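"The chair kept moving and we could not say why"

An interview with Radwa Benkirane about a fault, a stop button and seven weeks of reading log files

Radwa Benkirane leads the test group at Genititz, a small company that teaches humanoid robots to do the heavy and boring part of ward work: moving chairs, bringing supplies, taking away empty boxes. In May one of her robots did not let go of a wheelchair when it was told to. No person was sitting in the chair and no one was hurt. She still stopped all wheelchair work the same afternoon, and the report that she wrote afterwards has been passed between more engineers than anything else the company has published.

I asked her first to tell me simply what happened.

"The task was very easy," she said. "The robot takes the two handles at the back of the chair, it pushes the chair to the side of the bed, it stops, it opens both hands, it steps back. We had done it many hundreds of times. On this run the right hand opened and the left hand did not. The robot believed that both were open. So it started to step back, and it took the chair with it."

With one side held and the other side free, the chair turned. It swung toward the place where Kobina Alhassan, the operator, was standing with a tablet in his hand. He moved away and pressed the stop. The small front wheel of the chair passed over the place where his foot had been.

"Kobina is a calm person," Benkirane said. "He wrote in the log 'left hand did not release, stop pressed', and then he went to drink some water. I read this line and I thought, fine, a small thing. Then I watched the recording and it was not a small thing for me any more."

I wanted to know how a robot can believe that its hand is open when it is closed. She had clearly been asked this before, and she took her time.

Each finger in the hand is pulled by a motor, and there is a sensor on the motor side that says how far the motor has turned. The software at that time looked only at this sensor. When the motor had turned back to the open position, the software marked the hand as open and went on to the next step. What the fingers themselves were doing was not measured. It was assumed.

"In the left hand, a small coupling between the motor and the finger had started to slip," she said. "The motor turned back, very correct, very nice numbers. The finger stayed where it was, because inside the finger there is friction, and the handle of a wheelchair is made so that a hand will hold it well. The rubber is sticky. It helps a nurse and it was bad for us."

The hands come from a supplier called Ultuteck. I asked if she blamed them. She did not want to answer in that way.

"The coupling was weak, yes. They have changed it, and they were quick. But a part will fail, this is normal life. My question was for us. Why did we build a robot where one slipping part can pull a chair across a room? That is our software and our decision, and my signature is on it."

The test room at Genititz is furnished like a ward, with a real bed and real medical furniture. Benkirane insisted on this when she joined. In her earlier job she had seen robots that were perfect on an open floor and became helpless when there was a bed on one side and a wall in front.
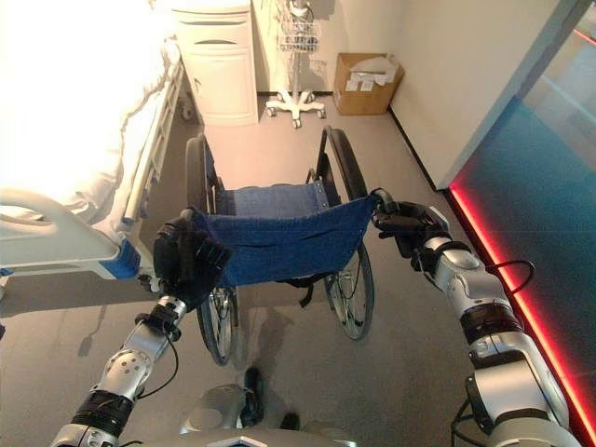
She came back several times to the matter of space. When a chair is next to a bed, there is only one direction in which a person can easily get away, and it is often the same direction in which the robot wants to walk. The old safety plan treated the robot as the danger and drew a zone for it on the drawing of the room. It did not draw a zone for the robot together with the chair.

"When the robot is holding something, it is a bigger machine," she said. "It has wheels now. It has metal footrests at the height of your leg. We had a very careful calculation for the arms, how fast, how strong, and then we gave it a wheelchair and we kept the same calculation. When I say this aloud today I feel a little ashamed – but I prefer to say it."

After the stop, the robot was taken out of use and the investigation was given to Tetteh Acheampong, a mechanical engineer who had not worked on the hands before. Benkirane wanted it so. People who have built a thing, she said, look first at the places where they expect trouble.

Acheampong joined us for part of the conversation. He told me that his first idea was wrong. He suspected a cable, since the cables run on the outside of the forearm and they can be pulled when the arm turns.

"I lost almost two weeks with the cables," he said. "They were good. I changed them anyway and the fault came back, so at least I had learned something. Then I put a paint mark across the coupling, half on one side and half on the other. I ran the hand open and closed 500 times with a piece of handle in it. When I looked again, the two halves of the mark did not meet."

He then went to the stored data from earlier runs. The robots keep a record of the current in each motor, and a finger that really opens against a sticky handle needs a little more current at the start. When the coupling slips, this small peak is missing. Of the stored grasps he could use 2,694; the others had gaps in the recording. In several of them, over a period of months, the peak in the left hand was weak or was not there at all.

"So the robot had been telling us," Acheampong said. "It was in the file. We did not have any program which was reading that file."

I asked why the earlier slips had not caused the same accident. He believes that in those cases the finger opened late, by its own spring, in the short moment before the robot stepped back. The operators did see it sometimes. Two of them had mentioned a "lazy hand" in their notes. It was never entered as a fault, as the task was completed each time and the form had only a box for success and a box for failure.

This form was the first thing that Benkirane changed. It now has a third box, for a run that was completed but looked strange, and each of those is read by a person before the next session may begin. It made the work slower, and there were complaints.

"Darragh complained the most," she said, and she laughed. Darragh Keogh is responsible for the schedule. "He came to me with his calendar and he said, Radwa, with this box we will finish when we are all pensioners. I told him to go and stand where Kobina was standing, and I would push the chair. He did not come with the calendar again for some days."

The other changes are more technical. After opening its hands, the robot now makes a very small movement backward, a few millimeters, and measures the force in both wrists. If one wrist feels a load, the robot stays where it is and calls the operator. It may not try a second time by itself. There is also a limit on how far it can walk while there is any doubt about a hand, and that limit is short. The operator stands behind a line that is calculated for the robot with the chair, and he carries the stop button on a strap at his wrist. Before, it was fixed to the table.

The couplings themselves are replaced after 3,000 grasps, whether they look good or not. Ultuteck says that the new part can last longer. Benkirane said she is happy to hear it, and she will continue to replace them.

Not everyone agrees that the wrist check is enough. Adom Abubakari, who reviewed the report from outside for the consulting firm Quartey, wrote in his comments that a force measurement is again an indirect sign, and that a chair which rolls very easily may give almost no load at all. He would like a sensor in the fingertips. I read this part to Benkirane and she nodded before I was finished.

"Adom is right. On a smooth floor, with the brakes open and an empty chair, the force is very small. We have tested this case and we can detect it, but the margin is not as large as I want. So at present the rule is that the brakes must be on before the hands open. A person puts them on. It is not elegant, I know – for a robot which should help people, you need a person to help the robot."

Fingertip sensors are planned for the next hand. She would not give a date. A care home called Kesten, which had agreed to receive the first robot, has been told that it will have to wait, and that the first months there will be without residents in the room.

I asked if it was difficult to make that telephone call. She said the director of the home had only one question, which was whether the man with the tablet was all right.

Alhassan is still working as an operator. He was in the next room during our talk, and when I passed him on the way out he was filling in the form. I asked him which box. He turned the tablet so that I could see it: completed, but strange. The left hand had opened a little later than the right one, he said, and he was waiting for Tetteh to come and look.

The full report was released by Genititz in December 2020 and can be requested from the company.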